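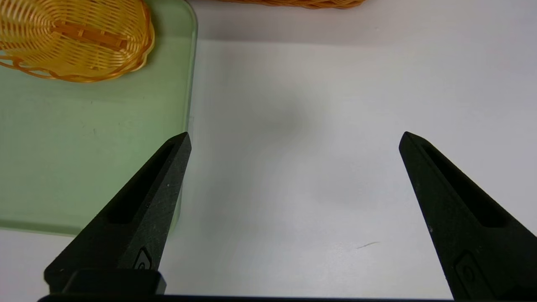
**Adard Hockey League forum › Fixtures and grounds**

**Narard_Secretary** — October 14, 2026
Members are advised that the December fixture between Narard and Presside has been moved to the Vrabec ground. The pitch at Narard will be closed for resurfacing. Season tickets remain valid, and the ground holds 3000.

**blueline_left**
I must object. Our last home match drew 2467 supporters, and many of them cannot easily travel to Vrabec. Was a reversal of the fixture considered, with Presside hosting first?

**Narard_Secretary**
It was. Presside declined, as their own pitch is booked on that date.

**PressideAway**
With respect, that is incomplete. Presside offered 2 other dates and received no reply to either.

> Presside declined

They declined one date only. The club's notice to members says so plainly.

**Narard_Secretary**
The offer arrived after the league's deadline for changes. I accept that my earlier post should have said this.

**shortcorner**
I support the move. The Vrabec surface is faster, and we lost 3 players to injury on the old one last season.

**blueline_left**
The surface is not my complaint — the notice period is. Will there be coaches?

**Narard_Secretary**
Coach times will be posted in this section once the hire is confirmed.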